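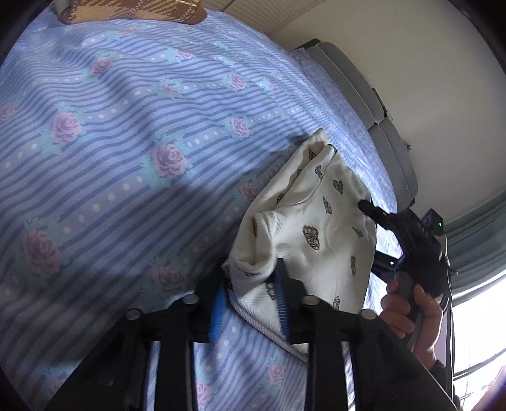
Annag Baxter, bench notes, Wed 18 November

Home Guides Grippers Parts Search

Re-padding and zeroing the hand-held pair

Quick one. Both grippers, left and right, pads off, clean, pads on, bolts, zero, cloth test. Plan on 77 minutes for the pair the first time. I wrote this for the people taking over the Hideo kit so it assumes you know which end is which.

Do this when the fingers start dropping thin cotton. Pillowcases go first, then muslin. Towels will hang on long after the pads are shot, so don't go by towels.

What you need

Hex key for the finger bolts, the good one, not the one from the flat-pack drawer
New pads, blue ridged, one pair per gripper
Isopropyl, lint-free wipes
Plastic scraper
Low-strength threadlock
Paint pen
A thin cloth with a hem, and a soft bed or thick duvet to test on

Before you start

Power down the module. Wait for the green light to go out before you unplug anything. If you pull the cable with the light on, you lose the stored zero and then you're doing the long calibration, which is at the bottom and is dull.

Tag them L and R with tape. They look the same on the bench. They are not the same, the zero values live in the module.

1. Pads off

Open the fingers all the way. Scraper in at the tip end, never the root. Go slow, the pad wants to tear and leave a skin of glue behind. If it tears, fine, get the rest off with isopropyl and patience. No metal blades. One gouge in the finger face and the new pad sits proud there forever.

Look at the old pad before you bin it. Ridges should be worn evenly across. Worn on one side only means the finger is twisted — fix that in step 3 or you'll be back here in a month.

2. Clean

Wipe the finger faces twice, fresh wipe each time. Let them dry fully. Then the hinge: duvet fluff gets in there and packs down hard. Pick it out with tweezers. Do not oil the hinge. Somebody oiled the August set and we had spots on every white cloth for two weeks.

3. Square the fingers

Back the finger bolts off a half turn, just enough to shift the finger by hand. Close the jaw on a strip of plain card. The card should be held flat along the full length with no light at the tip. Nudge until it is. Hold it closed, nip the bolts up, check again.

Then one bolt at a time: out, tiny dab of threadlock, back in. Never all of them out at once, you will lose the alignment you just got. Snug is enough. The frame members are plastic and they crack before the bolt complains. When you're done put a paint pen line across each bolt head and onto the frame. Next person can see right away if one has crept.

4. Pads on

Peel, line up with the root end first, lay it down towards the tip. Ridges run the same way on both fingers. Press hard for a slow minute. Close the jaw on the card again and leave it shut while you do the other gripper. Glue needs up to 100 minutes before it'll take a sideways pull, so go eat lunch before the cloth test.

5. Zero

Power on, green light steady. Fingers fully closed, nothing between them, press and hold the button until the reading settles. Then fully open, press again. New pads are thicker than worn ones so the old zero is always wrong, do not skip this even if the numbers look ok.

On ours the open reading lands at 861 for the left. Right one sits a little under that and always has. Write both down in the Tresell log, left colum and right column, don't swap them.

6. Cloth test

Not on the bench. A hard flat table makes every gripper look good. Use a bed with a puffy duvet on it, so the cloth sinks when you push and the fingers have to find a fold for themselves.

Drop the cloth on, crumpled. Come in low with one gripper and pinch a fold between the pads. Lift. Bring the second one in to the edge from the side, tip first. Watch what happens to the duvet cover — if the fingers pick up a pinch of that too, you are pushing too deep or the tips aren't meeting. Back to step 3.

Pass, for us, is 79 picks out of 80 without a slip. Swap hands halfway. Patterned cover under a pale cloth is handy as you can see straight off which layer you've got.

Problems

Cloth slides out slowly. Pads still have film on them, or finger grease. Wipe, dry, retry.

Cloth snaps out sideways. Tips are not meeting. Card test.

Fingers don't close fully but the reading says they do. Bad zero. Redo step 5 with nothing in the jaw, check for a thread caught at the root.

Light off after reassembly. Reseat the cable. Still off, try the other gripper's cable before you blame the module.

Handle feels gritty. Fluff in the hinge again. See step 2.

Long calibration (only if you lost the zero)

Full close, full open, ten times, slowly, with the Grostura tool running. Let it finish. Don't touch the cable. Save, power off, power on, check that the open reading came back the same. If it didnt, run it again. Twice in a row and it's the sensor, send it to Väisänen with the log page and leave the pads on.

Put the tape tags back in the box when you're through.

Contact | © Annag Baxter | Back to top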